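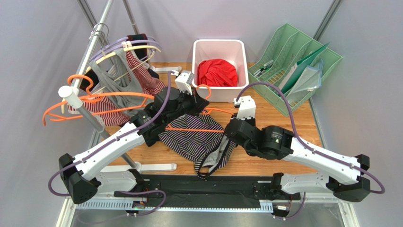
Reports > Community Grants > Jarham Clothes Exchange, second progress report
Reading time: 3 minutes
Print this page | E-mail this page

Since our last report in the spring the Jarham Clothes Exchange has grown a good deal faster than we had dared to put in the plan, and we are very glad to be able to tell you about it. Most of what comes to us arrives in bags on the doorstep, and nearly all of it needs hanging up before anyone will look at it twice, so you will forgive us for going on a bit about hangers. We never have enough. The white plastic bin and the orange hanger beside it stand for a great deal of our working day, and the hanger line in the budget is the one we would most like to talk to you about (see further down).

Up to the end of July we had taken in 2,498 garments and passed on 1,573 of them to new homes. Children's coats and school jumpers go almost as soon as they are on the rail, while men's suits are painfully slow, and we now only accept them if they are in really good order. Anything too worn to wear goes to the rag merchant at Clevutari, who pays us by weight. It isn't much, but it has covered our washing powder and a new iron.

The school uniform week was the happiest part of the year so far. We had hoped for perhaps 60 families and 100 came, some of them from as far as Chow, and there was a queue down the side passage before we had even put the kettle on! We ran out of grey trousers in the middle sizes by half past eleven and had to start a waiting list. All but a handful of those families have now been sorted out, and several have come back with bags of their own, which pleased us enormously.

Our mending table has been slower to get going. The second-hand sewing machine we bought with your first payment needed a new belt, and the part took weeks to come. It is running now, and 19 people have signed up for the autumn evenings, mostly beginners who want to turn up a hem or put in a zip. We have moved the start time to seven o'clock to suit those who work in Plamer and come home on the later bus.

On money, we are a little under on rent and over on hangers and rails, as hinted above. We would like to move the rent saving across to cover the difference, if you are happy with that, and a revised budget sheet is attached. The damp in the back cupboard is still with us. The landlord has been to look at it and has promised a new gutter before the winter, and meanwhile the woollens are being kept upstairs.

Between now and the next report we plan to hold a winter coat day, finish the waiting list and get the shoe shelves up. If you would like to visit, any morning after ten is a good time, and there will be tea.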